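3.2 Table layout and the resting place of small items

The second part of the study looked at how people leave a kitchen table when they have been told only to make it "ready for the next person". We gave no list of places. Participants at the Kalunthorpe site worked at a white table with a shared set of plates, bowls, cups and play food, and each session ended when the participant said the table was done.

Layouts were coded by what touched what. An item was coded as "hosted" if it lay on or in another item, and as "free" if it lay on the bare tabletop. Figure 1 gives two views of the table. In Figure 1a the ketchup bottle is hosted by the pink plate, while the small red fruits on either side of the plate are free.
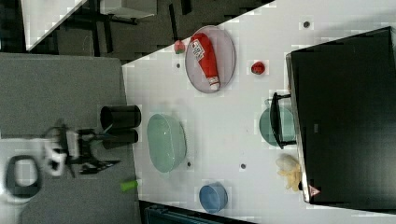 Figure 1a. Hosted bottle, free fruits.

Tarun Katiyar, commenting on an earlier draft, objected that "hosted" suggests a decision, and that a bottle may end up on a plate simply because the plate was the nearest flat thing with a rim. We accept the point. The code records position only, and we make no claim about intent.

Of the 82 layouts coded, 20 had at least one bottle or jar lying on its side on a plate. Small round items were more often free, and they tended to stay close to a larger item — usually a plate — even when a bowl with plenty of room was within reach. The same habit was noted in the Kurtuluş pilot in July, where the table was smaller and the colours of the dishes were more alike.

Figure 1b shows the bottle and plate together with a perforated oval colander and a spatula lying across two pans.
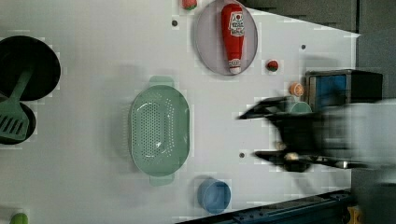
Figure 1b. Colander, pans and spatula.

Long-handled tools raised a separate coding problem. A spatula lying across two pans has two hosts, and our first scheme allowed only one. We changed the rule so that both hosts were entered, and recoded 10 layouts. The change did not alter the order of the item types in Table 2.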